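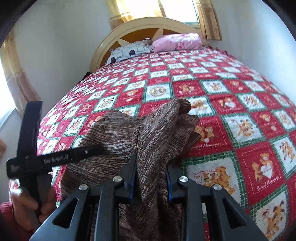 Preguntas frecuentes - ropa de cama y punto

¿Cómo lavo una colcha de patchwork?
En frío, con un programa delicado de hasta 1000 revoluciones. El rojo puede desteñir en los primeros lavados.

¿Puedo doblar el punto sobre la cama?
Sí. Extienda la prenda boca abajo y lleve las mangas hacia el centro.
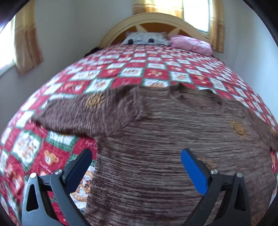 ¿Dónde guardo los jerséis gruesos?
En un cajón o en la caja Grekasel - nunca en percha.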